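【連続投稿】夏の飲み残しと容器の出し方について（全スレッド）
ブロンディス生活環境センター 公式
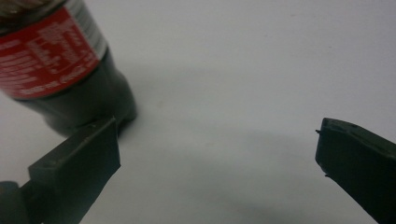 中身の入ったペットボトル。赤いラベル付き。

1
当センターでは、8月の資源収集にあたり、飲料容器の出し方に関するご案内を連続投稿でお知らせいたします。対象は、ペットボトル、缶、びん、紙パックの四品目です。お住まいの集合住宅に独自の取り決めがある場合は、そちらを優先してください。

2
夏季は飲料容器の排出量が年間で最も多くなります。これに伴い、収集場所での液漏れ、虫の発生、においに関するご相談も増加いたします。ご相談の多くは、容器の中に飲み物が残っていたことによるものです。

3
はじめに、ペットボトルについてご案内いたします。当センターの区域では、飲料用、酒類用および一部の調味料用の容器で、識別表示のあるものを「ペットボトル」として収集しております。食用油、洗剤、シャンプー等の容器は、材質が似ていても対象外です。

4
出す際の手順は次のとおりです。
・キャップを外す
・ラベルをはがす
・中身を空にする
・水で軽くすすぐ
・横方向につぶす
キャップとラベルは、プラスチック製容器包装の日にお出しください。

5
キャップの下に残るリング状の部品は、無理に取り外していただく必要はございません。再生処理の工程で選別されます。刃物を使って外そうとされ、手を切ったという事例が過去に報告されておりますので、そのままお出しください。

6
ラベルのはがし方についてお問い合わせを多くいただいております。ミシン目のある製品は、ミシン目に沿って上から下へお引きください。糊付けの製品は、端を爪で起こし、ゆっくりとはがしてください。糊の跡が残っていても収集いたします。

7
ラベルがどうしてもはがれない場合は、その1本のみ可燃ごみとしてお出しいただいて差し支えありません。ご高齢の方、手指の動作にご不自由のある方につきましては、後述の窓口にご相談ください。

8
続いて、飲み残しの扱いです。お茶や水は、そのまま台所の流しに流していただけます。炭酸飲料や果汁飲料など糖分を含むものは、流したあとに水を十分に流してください。排水口のぬめりの発生を抑えることができます。

9
乳飲料、乳酸菌飲料、スープ類は、排水管の中で固まりや汚れの原因となることがあります。量が多い場合は、新聞紙や古布に吸わせたうえで、可燃ごみとしてお出しください。袋は二重にしていただくと安心です。

10
雨水の側溝や集合住宅の共用部の排水口には、飲み残しを流さないようお願いいたします。区域内の側溝の多くは、処理施設を通らず、直接河川につながっております。少量であっても、水路の汚れや虫の発生につながります。

11
参考として、家庭でできる計算をご紹介します。すすぎに使う水が1本あたり約80ミリリットルで済めば、20本すすいでも2リットル入りの容器1本に収まります。蛇口を開けたままにせず、少量の水を入れて振る方法をお勧めいたします。

12
すすぎに洗剤は不要です。食器を洗ったあとの残り水をお使いいただいても構いません。すすいだあとは、口を下に向けて水を切ってください。内側に水滴が残っている程度であれば、収集に支障はございません。

13
缶についてご案内いたします。アルミ缶、スチール缶とも、中をすすいでからお出しください。つぶす必要はありません。スチール缶を足でつぶそうとされて転倒する例がございます。たばこの吸い殻を入れた缶は、資源として処理できません。

14
キャップ付きのボトル缶は、キャップを外してください。本体とキャップがいずれも金属の場合は、同じ缶の袋に入れていただけます。プラスチック製のキャップは、プラスチック製容器包装の日にお出しください。

15
びんは、無色、茶色、その他の色の三つに分けて、収集場所に備え付けのかごへお入れください。ラベルははがさなくて構いません。割れたびんは資源に入れず、厚紙に包み、「割れもの」と明記のうえ、不燃ごみの日にお出しください。

16
紙パックは、すすいで開き、乾かしたものを束ねてお出しください。内側が銀色の紙パックは、当センターの区域では可燃ごみの扱いとなります。注ぎ口にプラスチック部品が付いている場合は、その部分を切り取ってください。

17
収集は、ペットボトルおよび缶が毎週水曜日、びんおよび紙パックが隔週となっております。隔週分の日程は地区により異なりますので、各世帯に配布済みの収集カレンダーをご確認ください。

18
収集場所へは、当日の朝8時までにお出しください。前日の夜に出された袋は、風で飛ばされるほか、カラスや猫に荒らされることがあります。交通事情により収集の順路を変更する場合がございますので、いつもの時刻より早く回収に伺うこともあります。

19
袋は、透明または半透明のものに限ります。色付きの袋は、中身を確認できないため収集できません。レジ袋は、無地で中が見えるものであればお使いいただけます。袋の口は、必ず結んでください。

20
分別が十分でない袋には、理由を記した黄色の札を貼り、収集場所に残すことがあります。お手数ですが一度お持ち帰りいただき、札に記載の内容をご確認のうえ、次回の収集日にあらためてお出しください。

21
店頭回収のご案内です。トロルネオ生活館の各店舗では、入口横の回収箱でペットボトルを受け付けております。営業時間内であればいつでもご利用いただけます。キャップとラベルを外し、すすいだものに限ります。

22
同館では、レシートに付く回収スタンプを集めていただくと、所定の日用品と交換できます。スタンプの有効期間および交換品は店舗により異なりますので、店頭の掲示をご覧ください。当センターではスタンプに関するお問い合わせをお受けしておりません。

23
事業者の皆さまへお願いいたします。飲食店、事務所、催事等から出る飲料容器は、事業系の廃棄物に当たり、家庭用の収集場所には出せません。許可業者との契約により、適正に処理してください。

24
夏祭り等の催しを主催される団体には、回収用かごの貸し出しを行っております。貸出数には限りがございますので、開催の三週間前までに窓口へお申し込みください。貸し出しは無料です。紛失または破損の場合は、一基につき1000円をご負担いただきます。

25
催し会場では、飲み残し専用の受け皿またはバケツを、回収かごの手前に置いていただくようお願いしております。かごの後ろに置いた場合、先に容器を入れてしまう方が多く見られました。案内表示は、お子さまの目の高さにもお付けください。

26
ここからは、お寄せいただいたご質問への回答です。
「開封していない飲料で、期限が過ぎたものはどうすればよいか」
お手数ですが、開栓して中身を処理したうえで、容器を資源としてお出しください。未開封のままでは収集できません。

27
「炭酸飲料の栓を開けると噴き出すのが心配」
冷蔵庫で半日ほど冷やしてから、流しの中でゆっくりとお開けください。高温の車内に置かれていた製品は、内圧が高くなっていることがあります。顔を近づけず、タオル等で口元を覆って開栓してください。

28
「凍らせたペットボトルを保冷剤の代わりに使っている。使い終えたら資源に出せるか」
溶けた水を捨てていただければ、通常どおりお出しいただけます。なお、凍結に対応していない製品は、破裂や変形のおそれがあります。容器の表示をご確認ください。

29
「中にカビが生えた容器は資源になるか」
水を入れて数回振り、汚れが落ちれば資源としてお出しください。落ちない場合は可燃ごみとなります。カビを落とすために熱湯を注ぐと容器が変形し、やけどの原因となりますので、お控えください。

30
「油や灯油を入れたことのある容器はどうか」
飲料以外のものを入れた容器は、洗浄後であっても資源として出せません。少量の食用油であれば、紙に吸わせて可燃ごみへ。灯油は収集の対象外ですので、販売店にご相談ください。

31
「つぶすと袋の中で元に戻ってしまう」
つぶしたあとにキャップを締めると形は保たれますが、選別の妨げになりますので、キャップは外したままでお願いいたします。多少戻っていても問題ございません。

32
「色の付いたペットボトルは別にするのか」
当センターの区域では、色による区別は行っておりません。同じ袋に入れてお出しください。輸入品で識別表示の見当たらないものは、可燃ごみの扱いとなります。

33
収集したペットボトルは、選別施設で異物を取り除き、圧縮して梱包したあと、再生事業者に引き渡しております。選別は機械と人の目の双方で行います。液体の残った容器は、圧縮時に中身が飛び散り、作業員の衣服や設備を汚すため、手作業で抜き取っております。

34
選別施設では、注射針、電池、ライターの混入も確認されております。特に充電式の電池は、圧縮時に発火するおそれがあり、大変危険です。飲料容器の袋には、飲料容器以外のものを絶対に入れないでください。

35
充電式電池および小型家電は、各公民館の黄色い回収箱へお入れください。電池の端子には、透明なテープを貼って絶縁をお願いいたします。膨張した電池は箱に入れず、窓口へ直接お持ちください。

36
施設の見学についてお知らせいたします。選別施設「ヴィノウ館」では、夏休み期間中、小学生以上の方と保護者の方を対象に見学を受け付けております。所要時間は一時間程度です。サンダルでの入場はできませんので、かかとのある靴でお越しください。

37
見学通路は冷房の効きにくい場所を通ります。水筒または飲み物をご持参ください。館内の自動販売機は、ただいま故障のため使用を中止しております。駐車場は台数が限られますので、循環バスをご利用ください。

38
分別早見表「カルボーネ」の改訂版を、窓口および各公民館で配布しております。品目を五十音順に並べ、文字を従来より大きくいたしました。旧版の「紙パック」の項に一部誤りがございましたので、旧版をお持ちの方はお取り替えください。

39
早見表は、英語版、中国語版、ポルトガル語版、やさしい日本語版もご用意しております。点字版をご希望の方は、窓口へお申し出ください。郵送にも対応いたします。

40
資源を収集場所まで運ぶことが難しい世帯には、戸別収集の制度がございます。ご本人のほか、ご家族やケアマネジャーの方からもお申し込みいただけます。申請後、職員がお宅に伺い、出し方と置き場所を確認させていただきます。

41
収集場所の移設、新設、かごの破損に関するご連絡は、自治会を通じてお願いしております。自治会のない地区および未加入の方は、窓口に直接ご連絡ください。破損したかごは、針金等で補修せず、そのままの状態でお知らせください。

42
台風等の悪天候が予想される場合は、収集を中止または延期することがあります。中止の決定は当日の朝6時に本アカウントでお知らせいたします。すでにお出しになった袋は、飛散防止のため、いったんお宅にお戻しください。

43
本アカウントは情報発信専用です。返信およびメッセージによる個別のお問い合わせにはお答えしておりません。ご相談は、ブロンディス生活環境センター 資源係の窓口またはお電話でお受けいたします。受付は平日の午前9時から午後5時までです。

44
（訂正）投稿16の紙パックの乾燥について補足いたします。完全に乾いていなくても、開いた状態で水が垂れなければ収集いたします。束ねるひもは紙ひもをご使用ください。ビニールひもは、再生の工程で取り除く必要があります。

45
（追記）投稿24の回収用かごの貸し出しは、8月後半の週末分の受付を終了いたしました。平日分には空きがございます。返却は、中を水で流し、乾かしてからお願いいたします。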